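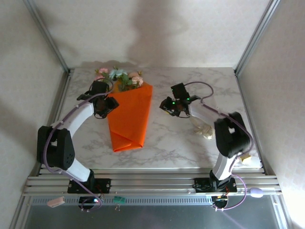 Bouquet in orange paper, marble-patterned tabletop.

Search this site Go

Flundden Studios — Members' Meeting, Minutes
25 November 2018

I'm taking the minutes again, so the usual deal applies: I write the way I talk, and if I got you wrong, tell me before the next meeting and I'll fix it. Most of the downstairs studios came, a good half of upstairs, and both of the ceramics people, who had to leave early to unload a kiln. Apologies from the letterpress room and from the two painters sharing the corner unit.

Minutes of the last meeting

Agreed, with one correction. I'd written that the hallway wall would be painted "gray." It should have said "a gray to be decided." It still hasn't been decided. We spent a while on it again (warm gray, cool gray, the gray that looks blue after four o'clock) and I've put it down for next time, when people who care are asked to bring a painted board and not a paint chip. White also got a mention and a groan.

The Duria show

This took up most of the meeting, so settle in. For anyone who missed August, Duria is the name we picked for the group show in the spring, and Ramumeck has offered us both of their rooms, front and back, for it. We now have their letter with the terms in it and I read it out loud, badly, with someone correcting my pronunciation of "indemnify."

The terms are these. Ramumeck takes 30 percent on anything sold off the wall and nothing on anything sold out of the print bins. We hang it ourselves and we take it down ourselves. They do the wine for the opening and they want a say in the front window. They pay for the postcard, one design, 500 printed, and the design has to be with them before the holidays.

The commission is lower than I expected and I said so. A couple of the painters felt that it's fair only if the gallery is also emailing its own mailing list, and the letter doesn't mention the mailing list at all. I'm going to write and ask. If the answer is yes, we accept the terms as they stand. If it's no, we talk again before signing anything. Everybody was fine with that apart from one person who wanted it noted that they'd sign either way, so there, noted.

Then the selection question! We have 33 works put forward so far, and they won't all hang well in those two rooms, not at the sizes people have written down. Ideas that came up, in the order I managed to catch them:

One piece each, members choose their own, no arguing. Popular with people who work large.

Bring in an outside selector. Popular with people who said they'd be happy to be turned down, which I'm not sure I believe of anyone, me included.

Hang the front room sparsely and do the back room floor to ceiling, old salon style, so that small work gets a wall to itself. I liked this one a lot and I'm afraid I stopped writing for a bit and just talked. It would mean a mix of frames all jammed up together, and the printmakers think it'd look great, and the photographers think it'd look like a yard sale.

We went with the salon hang in the back and one piece each in the front, and anybody who wants to be in the front only can say so. Final sizes including frames to me by email, please. Including frames. Last year's tape-measure business took a whole afternoon and I would like that afternoon back.

Framing

Psarras sent over their prices for a group order. They'll do a discount if we order together and all stick to the same molding, which is where it fell apart a little, as the choice is plain oak or black and the room split right down the middle. I called them during the tea break, and they'll let us mix the two as long as the profile is the same on every frame. So that's settled. They need artwork dropped off flat, with your name on the back in pencil, and they will not take anything with wet varnish. They were very clear about the varnish.

If you frame your own, go ahead, but D-rings and cord on the back, please. No sawtooth hangers. Ramumeck's walls have a picture rail and it doesn't get along with them.

Postcard

Three designs got passed around. The one with the typed list of names in a column won easily. There was a request for it to be bigger type, and a request for it to be smaller type, so I'm leaving it alone. The back needs opening times and the street address. Whoever has the high-resolution file, send it to the shared folder with a file name that isn't "final final."

Pricing

A longer talk than planned, and a good one. Some of us haven't put a price on a piece in years and were pretty open about not knowing where to start. The advice from those who sell regularly was to work out materials and framing first, add the commission on top, and then look at what you charged last time and don't go under it. Somebody asked if you can put "price on request" on the label. You can. The feeling was that in a show like this people won't request, they'll just move along to the next one.

We also talked about red dots. A few members can't stand them. They're staying, small ones, on the label and off the wall.

Print bins: unframed work in sleeves with backing board, price on the back top right, no more than 5 prints each to start with and we'll top up as they go. I have a box of sleeves in my studio, come and grab some (knock first, I wear headphones).

Life drawing

Carrying on through the winter, same evening, same room. The heater has been looked at and it's better, though the model's side of the room is still the cold side. A second heater was suggested and then the fuse box was mentioned and we all went quiet. I'll ask the landlord. In the meantime poses will be shorter and there'll be blankets in the breaks. There was also a call for one long-pose session a month, for the people who want to paint. Good turnout of hands for that, so we'll try it after New Year and see who shows up.

Shared sink

Please, please use the settling bucket. Plaster is going down the drain again. I know it's dull to have it in the minutes every single time — it's dull to type, too. Oil painters, wipe your brushes off into a rag before they go anywhere near the water, and the rags go in the metal bin with the lid closed.

Open weekend

A short one as we were running over. Do we still want to do it the same month as Duria? The argument for is that people who see the show might walk over and visit. The argument against is that we'll all be wrecked. No decision. I'd rather push it to early summer myself, when the yard's usable and you can prop the big doors open, but I said I'd write both sides down fairly and I have, more or less.

Any other business

Somebody has borrowed the good level, the long yellow one. Could it come home before hanging.

The loading bay is for loading. A van was parked in it overnight.

Skylight in the upstairs hallway is dripping again when it rains from the west. Move your canvases off that wall for now. Reported, and I'll report it again.

A question about whether we could have a proper bookshelf for catalogs instead of the pile on the windowsill. Yes, if someone has one to give away.

To do

Me: write to Ramumeck about the mailing list, landlord about the heater and the skylight, send the Psarras order form around.
Everyone: sizes with frames, a title, medium, and a price if you have one.
Hallway gray people: boards.

Next meeting is after the holidays, date to follow by email. Bring your own mug, the cupboard ones have been used for ink.

Contact the studios | Copyright Flundden Studios | Back to top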